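The Borrowing Survey

By the second week of April I could recite the consent statement in my sleep, and my roommate swore that I did. You are being asked to take part in a study of borrowing between neighbors. Your answers are confidential. You may stop at any time. I loved that statement. I had written it myself, the review board at Tindinis had sent it back twice with little bubbles in the margin, and on the third try they let it through, and I walked around the parking lot for an hour because I was too happy to drive.

The study was my first. I wanted to know what people in Prukatby lent to each other — ladders, eggs, cars, money — and what happened to the friendship if the thing didn't come back. I had mailed 3192 forms, one to every address inside the town line, and I needed 400 of them returned before I could say anything my adviser would let me say out loud. Every afternoon I rode the bus from Skurkau to the post office to empty the box. Some days there was a fat bundle and I'd open them right there on the bench, licking the ink off my thumb. Some days there was a flyer for carpet cleaning.

I should explain Question 14. The first thirteen were check boxes. Question 14 said, "Is there something you borrowed and never gave back? Tell us about it if you like," and it left room for 200 words. My adviser had wanted it gone. Open questions are a swamp, she said, you'll be coding them until you retire. I kept it in because I was curious, and that's the whole scientific argument, and I'd make it again.

People filled that box to the edges! They wrote up the sides and onto the back. A man had kept a pressure cooker through two marriages. A teenager had borrowed a trumpet mouthpiece and couldn't face the kid she'd borrowed it from, because he'd since gotten so good. One form had every check box left blank, and under 14, in green ink, it said only: a canoe.

I read that one to everybody I knew. Where do you keep a canoe you haven't returned? Do you use it? Do you wait until dark?

Then came the form from Botha Road.

It was folded in thirds, very sharp folds, and the handwriting was the upright kind that people learned from a teacher with a ruler. The boxes were all checked neatly. Lends tools: often. Lends money: never. Knows neighbors by first name: all of them. And under 14: "I borrowed a cake pan from the house across the road the summer the bridge was closed. We have not spoken since, for other reasons. I would give it back if I knew how. You seem to be asking everyone, so perhaps you would know."

Well, I didn't know. I was twenty-four. But I read it on the bus, and I read it again at my kitchen table with my coat still on, and I thought, if the house across the road sent theirs in too, it's in this pile.

You are not supposed to think like that. The forms had tracking numbers so I could send reminders, and the list that matched numbers to addresses lived in a locked drawer at Tindinis, and I had the key, and I had signed a page promising that I would use that key for reminders and nothing else. I went to bed. I got up. I ate cereal standing at the window. I did not open the drawer, and I want credit for it, because it was the hardest thing I'd done in graduate school, and I had passed statistics.

What I did instead was read. I'd been saving the long answers for when the numbers were in, like dessert, but that night I took the whole carton down and went through it form by form, sitting on the floor with my back against the stove. No drawer, no list. Reading the answers was my job. It was past midnight when I found it, in ballpoint that skipped. "Not borrowed, but I'm on the other end of one. She has my mother's cake pan. I could buy another pan. I don't want another pan. I want her to come over with it."

I said "Oh!" so loud that my roommate came out to see if I'd burned myself.
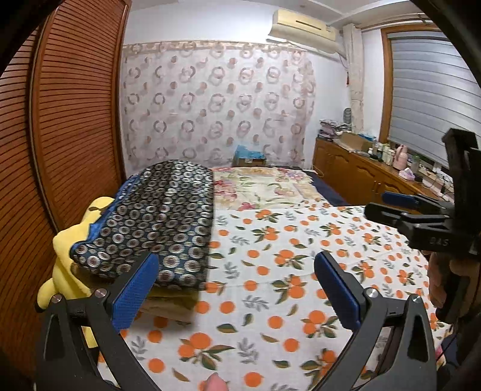
My adviser told me over the phone the next morning that I could do nothing whatsoever about it, and that she was sorry, and that it was also the best pair of answers she had ever heard. She made me read them to her twice. Then she said, in a different voice, that a promise on a consent form was still a promise when it was inconvenient, and that if I so much as walked down Botha Road whistling she'd have to report it.

"What if it's a different pan?" I said.

"Then you'd look very silly as well," she said.

So I moped, for most of a day. I'm not good at it. By suppertime I had remembered that the study plan included a public summary, a single sheet mailed back to every household that had been asked, whether they answered or not. I'd put it in to please the board. It was supposed to say thank you and give the main results. It didn't say anywhere that it had to be dull.

I wrote to the board and asked whether the sheet could include an invitation. They asked what sort. I said, a return day. A long table on the green by the ferry landing, from noon until the light went, where anyone in Prukatby could bring back anything, to anyone, with no names taken and no questions. I wouldn't run a survey at it. I wouldn't even bring a pencil. The board sent me one bubble in the margin — would there be a rain plan? — and I wrote back that there would be a tent, and then I had to go find a tent.

Nothing about pans went into that sheet. I was so careful. I wrote that people had told me about kitchen things and garden things and sporting goods, which could be anybody. I showed it to my adviser and she crossed out an exclamation point and left me the other three.

We passed 400 the same week the summaries went out, and the forms kept coming afterward, late ones with apologies on them. I stopped at 738, when the box rental ended. For a mail survey with no prize and no dollar bill in the envelope, that is wonderful. I've run bigger studies since then, with actual money, and I have never been as thrilled by a number as I was by that one.

The day of the table it drizzled, of course. I stood under the tent in a borrowed raincoat (I know) and for the first hour I had only a shovel and a library book that belonged to a library in another state. Then a family came with a whole wagon. After that they came steadily from the landing and down the hill, holding things against their chests, and it got noisy. People who had come to drop something off stayed to see what else turned up. Somebody would hold up a drill and shout, and from the back you'd hear, "You! It was you!" and there would be laughing, mostly. There was one real argument, over hedge clippers, and they took it down by the water and came back eating the same bag of chips.

The canoe arrived on the roof of a station wagon. The driver untied it, set it on the grass, patted it, and left without a word. I never saw who took it home. It was gone by four.

I can't tell you which two women they were. I didn't know their faces, and I'd been so strict with myself about the road that I couldn't have picked their houses out either. Plenty of people brought pans. There was a stack of them at one end of the table, round ones and square ones and a fish-shaped one, and people wandered along and lifted them up to look for initials scratched underneath.

But late in the day, when I was folding chairs, I noticed a woman who had been standing at the edge of the tent for a long time with something flat under her coat. She hadn't come near the table. She kept looking up the hill. After a while another woman came down it, slowly, minding the wet steps, with nothing in her hands at all, and stopped a little way off, and said it looked like it was going to keep raining.

"It does," said the first one. "I've got the oven on at home."

I picked up my chairs and carried them around to the other side.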